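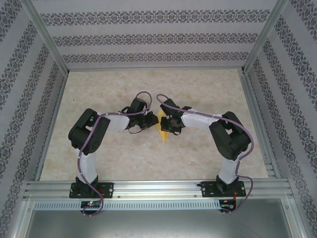
上一期报告通篇在讲办了多少场培训,至于假票据少没少、商户少没少上当,一个字也没有,有位读者在反馈表里这样写,还问这一期能不能先交代核验热线的情况,再谈别的。反馈表随简报一起寄出,收回来的意见里,提到热线的最多。我们接受这个意见,本期把热线放在前面,培训和经费放在后面。

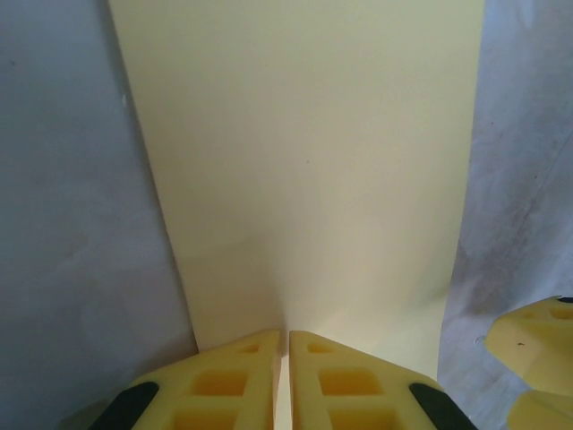

Prisen,12月

致:Histum基金 小额资助项目组
事由:中小商户票据与身份冒用防范项目,中期进展报告
报送单位:Prisen商户防骗服务站

一、总体情况

项目按资助协议执行,目前处于中段。协议列出的四项工作中,核验热线和面授培训已正常运转,案例汇编完成初稿,Plustus核验工具的接入比计划晚。经费支出在预算之内,没有发生科目之间的调剂。需要Histum批准的事项有一项,见第七节。

二、核验热线

热线在工作时间接听,商户收到支票、汇票、盖章的付款通知或者自称来自银行、供应商的更换账户要求,拿不准时可以打电话来问。接线人员不替商户作决定,只做三件事:告诉对方应当向谁核实,核实时用哪个公开号码,核实之前哪些步骤先停下来。

来电内容与立项时的估计有出入。申请书里写的是以伪造支票为主,现在支票类只占一小部分,来电最多的是更换收款账户。典型情形是商户收到一封邮件,发件地址与长期合作的供应商只差一个字母,附件里有抬头和签章都像样的通知函,请对方把下一笔货款付到新账户。另一类是有人穿工装上门,自称是收银设备的检修人员,要求查看后台或者更换读卡器。还有几通电话是冒充律师行催收旧账的,金额都不大,对方显然是赌商户嫌麻烦会直接付掉。

关于热线是否减少了损失,我们目前只能给出有限的回答。来电登记表设有“是否已付款”和“后续结果”两栏,第一栏填得比较完整,第二栏空缺很多。商户问完以后一般不会再打回来。从秋天起我们改为主动回访,回访由接线人员在下午兼做,碰到来电多的日子就顾不上。在回访得到答复的商户里,多数表示核实之后没有付款;也有商户在来电之前已经付了,我们转介给了银行和警方,能否追回目前不清楚。由于回访不全,我们不打算在这份报告里推算避免损失的总金额。终期报告会附上登记表的汇总和回访的完整情况,由Histum自行判断。

登记表本身也改过一次。原来的“欺诈类型”一栏由接线人员自由填写,同一件事有人写“假邮件”,有人写“冒充供应商”,有人写“账户变更”,汇总时对不上。现在改为勾选,另留一行备注。旧记录已经按新口径重新归类,原始填写内容保留。

三、面授培训

本期共办培训8场,参加人员累计435人,协议目标为400人。同一人参加两场的按一人计算,签到表与报名表核对后剔除了重复。

培训地点以Khan商场的会议间为主,那里离批发市场近,摊主收市以后走过来就能听。后来加了早场,照顾餐饮业的商户,他们下午要备料,傍晚的场次来不了。早场的到场情况比晚场好,提问也多,下半期准备把早场定为固定安排。

内容分两部分。前半部分讲票据和印章,包括怎样看支票上的涂改、怎样对照预留签章、为什么不能凭复印件或者手机照片放货。后半部分讲身份,包括来电显示可以伪造、邮件地址怎样逐字核对、陌生人自报工号时该怎么办。原来的讲义前半部分篇幅过长,讲了不少票据防伪的历史,还介绍了几起国外的旧案。听的人觉得有意思,课后问卷里却有多份写道,故事听完了,不知道明天上班该改哪一步。讲义已经改写,旧案只留一页,腾出的时间用于练习。练习的做法是每桌发一套信函,有真有假,由学员自己商量,写出向谁核实、怎么核实。

练习材料全部由我们自己拟写,没有使用真实商户的单据。有两套材料里的假信函做得太容易辨认,已经换掉。

课后问卷的回收情况尚可,晚场较差,学员急着离开。下半期改为下课前留出时间当场填写。

四、案例汇编

初稿已经完成,按手法分章,每则案例写明经过、漏洞出在哪一步、事后商户改了什么做法。所有商户名称、金额和日期都作了处理,当事商户看过涉及自己的部分并签了同意书。有一家商户看过以后要求撤下,我们照办,相关章节因此少一则关于假冒检修人员的案例,正在另找。

汇编印刷版限于预算,最多印200册,优先发给没有习惯用电子邮件的商户,其余以电子版提供。排版由服务站自己做。封面和纸张按最省的方案报价,报价单随财务附件寄送。

五、Plustus核验工具的接入

这项工作落后于计划。按协议,本期结束时应当有首批商户开始使用Plustus核对收款账户的户名,现在完成的只是测试账号的开通和内部试用。

延误有两方面原因。一是数据保护条款。工具需要上传商户的供应商名单,我们认为原合同里关于保存期限的写法过于宽泛,要求改为核对完毕即删除,对方同意修改,文本往返花了较长时间,现已签妥。二是商户的账务软件种类太杂,有的摊位仍用纸本记账,谈不上导入。对用纸本的商户,我们改为由服务站代查,商户打热线报出户名和账号,接线人员查询后告知是否一致。代查时不留存账号,登记表上只记查过和结果。

内部试用中发现一处问题:户名里有繁体字或者异体字时,工具会提示不一致,实际是同一家公司。已向对方反映,修正版本还没有收到。在修正之前,接线人员遇到这类提示一律按“需要另行核实”答复,不告诉商户“不一致”,以免耽误正常付款。

六、经费

截至报告提交时,人员费用与预算基本相符。场地费用低于预算,Khan商场对早场不收会议间费用,只收清洁费。印刷费尚未支出。软件费用按合同分期付款,首期已付,余款在首批商户启用后支付。差旅费有少量支出,用于到城外的两个集市上门讲解,车票和收据已归档。

财务明细表、银行对账单复印件和收据清单另行装订,不在本文件内。

七、需要批准的事项

申请将场地费用的结余转入人员费用,用于增加一名兼职人员做回访。回访不全是目前热线工作最明显的缺口,靠现有人员补不上。兼职人员每天上工半日,不接热线,只打回访电话和录入登记表。转入后总预算不变。调剂申请表已填好,附在财务材料最前面。如果不获批准,回访维持现状,终期报告里的结果数据仍会有较多空缺。

八、下半期安排

热线继续开通,年节前后来电通常增多,接听时间延长到晚上七点。

培训继续进行,以早场为主。城外集市再去两次,改用展板和口头讲解,不发长篇讲义,站着的人看不了几页。

案例汇编补齐缺少的一则后付印。电子版先行发出,收到的更正意见并入印刷版。

Plustus方面,收到修正版本后先由服务站复测,通过后邀请首批商户启用。首批名单已经确定,都是每月付款笔数较多、又已在用账务软件的商户。纸本记账的商户继续由服务站代查。

反馈表照旧随简报寄出,增加一栏,询问商户过去半年里有没有更改过付款前的核对步骤。收回的内容归入终期报告。

附件:
1. 热线登记表样张(新旧两版)
2. 培训签到汇总
3. 课后问卷汇总
4. 案例汇编初稿目录
5. 经费调剂申请表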